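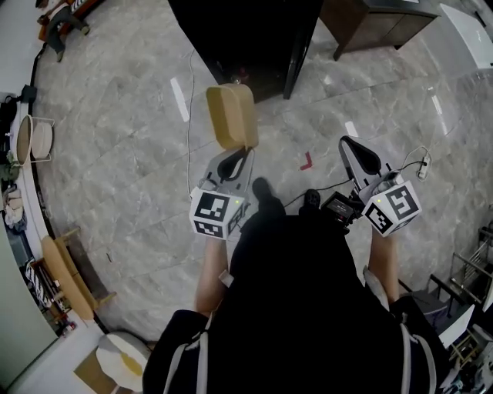
Cleaning under a tall cabinet on a marble floor

Posted by Joana Barreto

We have polished grey marble in the living room and a tall black cabinet standing on it on legs. Dust collects underneath and I can't get the mop head in properly. The cabinet is too heavy for me to move alone. There is also a power strip on the floor and a bit of red tape I'd like to get off. What is safe to use on the marble?

Dean Oakley
Vinegar. Works on everything.

Stamatia Dimitriou
Please don't use vinegar, it etches marble and the dull patches have to be repolished. Use a flat microfibre pad, dry first, then barely damp with a pH-neutral stone cleaner. Unplug the strip and lift it on to a chair before any water goes down. For the tape, warm it with a hairdryer for 15 seconds and peel slowly. Leftover glue comes off with a plastic scraper held flat.

Jolene Tuhiwai
Agree with Stamatia. If you do move the cabinet, empty it and get a second person to lift. Dragging will scratch the polish. I put felt pads under mine and change them every 6 months as grit gets stuck in them.

Last updated: December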